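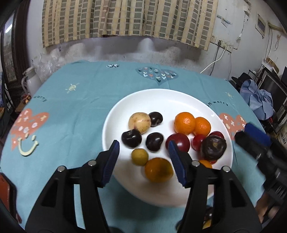

Are residents permitted to subdivide a full allotment plot at Belhaj Gardens between two households?
Posted by Gemma Mellor in Allotments and Shared Land

A full plot may be divided between two households, provided that both are named on the tenancy and that written consent has been obtained from the site office before any boundary is marked. The rent remains payable as a single sum. The office issues one invoice to the first named tenant and does not collect separate shares.
Oduor Okoth

Further to the above, applicants should note that each household must live within the Sornmont boundary. The form is available at the site office until 4.30 in the afternoon and should be returned by the end of March. A sketch of the proposed division must be attached, showing the path and the position of any shed. Only one shed is allowed per full plot, divided or otherwise. If one household gives up its half, the remaining tenant has 3 months in which to name a replacement or take on the whole plot.
Lanying Shen

We share plot 82 and had no difficulty with the form. It is advisable to agree in writing who is to pay for water, as the tenancy does not deal with this. I understand that the rules at Veltitz are different, but I have not held a plot there.
Renzo Piras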